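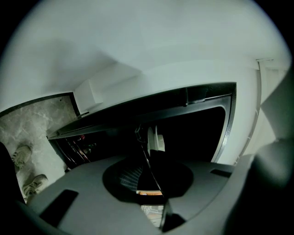

Sneakers on the marble floor, dark opening next to them

Shoe closet is a black hole, what would you do?
Posted by purnia_flats, July 2021

So we moved in over January and I still haven't sorted this. There's a big opening right by the floor where the shoes live, black rail across the top, and inside you can't see a thing. I keep buying storage for it and everybody keeps leaving their sneakers out on the marble anyway! Two tries so far – a Stavorero rack (too deep, sent it back) and a basket that turned into a pit. Ideas?

clultexfan12
Light first, storage second. I stuck a battery puck light in mine and suddenly people put things away. If you can't see the shelf you won't use it.

fodor430
Disagree, sorry. I had lights in our last place and the shoes still ended up in the hallway. Put a tray down where people already kick them off and call it done. You're fighting habits.

purnia_flats
I'd love a tray but my husband says it'll look messy against that gray and white floor. Then he leaves his sneakers there, so...

mudroom_mel
A tray looks way less messy than shoes with no tray! Get a dark one to go with the trim. Also, does the floor get slippery when people come in from the rain? Ours is polished and I won't go without a mat.

purnia_flats
Yes, it's like a rink by the door. Hadn't thought of a mat and tray together.

clultexfan12
Fine, get the tray, but it only solves today's pair. Where do the other ones go? Still in the dark. Motion sensor light, stick it up behind the rail so it doesn't shine in your eyes.

fodor430
Okay, for the winter boots I'll give you that one.

purnia_flats
Ordering a light and a tray tonight. Anybody know if the sticky pads hold on painted wall? Mine always fall off in the heat.

mudroom_mel
Wipe the paint with rubbing alcohol first and leave it overnight before you hang anything on them.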